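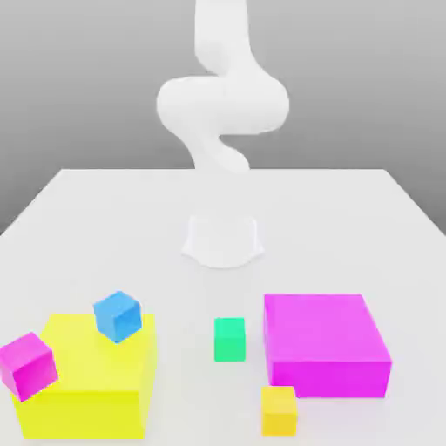 Simulated robot arm, blocks and cubes on the table.

Progress report – Bratoter branch libraries, home delivery and outreach
Covering the summer up to end of October
Prepared by Rhea Gatchalian

Sorry this is brief, month end and the Llewellyn boiler is off again. Fuller figures to follow with the claim form.

Where we are

Home delivery is running from both Llewellyn and Gustanberg now. 50 households signed up, which was the target for the whole year, so we've closed the list for the moment and started a waiting list. Most are one visit a month. A few asked for fortnightly and we've said yes where the driver is passing anyway. Large print and audio go out fastest. Westerns too, we've had to borrow from the county store.

Gustanberg late opening started in September, open till 7pm. Quiet at first. Picked up once schools went back, mainly sixth formers wanting a desk and a socket. We'd planned for working parents and they haven't really come yet. Going to try a story session at 5.30 and see.

Catalogue move to Oris – done at Llewellyn, half done at Gustanberg. The old reservations didn't carry across cleanly and staff rekeyed them by hand, which took 16 days of the time we'd set aside for training. Training therefore behind. Borrowers can renew from home again as of last week. Lost PINs are the main complaint at the desk.

Not going well

The reading group in the sheltered flats has dropped to 4 people. Two moved away, others say the room is too cold. The warden has offered the lounge instead, we'll move in November.

Van. Failed its MOT on the brakes, off the road for 3 weeks. We hired one for the first week then used staff cars, with mileage claimed. That is the overspend on the transport line. Should be a one off.

Saturday cover still not filled. Advertised twice. One good candidate at interview, wanted more hours than we can offer.

Money

Books and audio on budget. Transport over, as above. Training well under and we'd like to carry it into next quarter instead of handing it back, please can you confirm in writing as the last reply was by phone and finance won't accept that. Publicity barely touched – the leaflets are printed but the Gustanberg opening hours are wrong on the back so they need stickers.

Next quarter

Finish Oris at Gustanberg, then teh staff training, Llewellyn desk team first.
Move reading group.
Ring everyone on the waiting list, some have been on it since August.
Story session trial, six weeks.
Replace the ramp mat at Llewellyn, quote is in.

Need from you: a yes or no on the training money, and the new claim form, the one on your site still has last years dates on it.

Borrower survey will come seperately once the paper copies are typed up.

RG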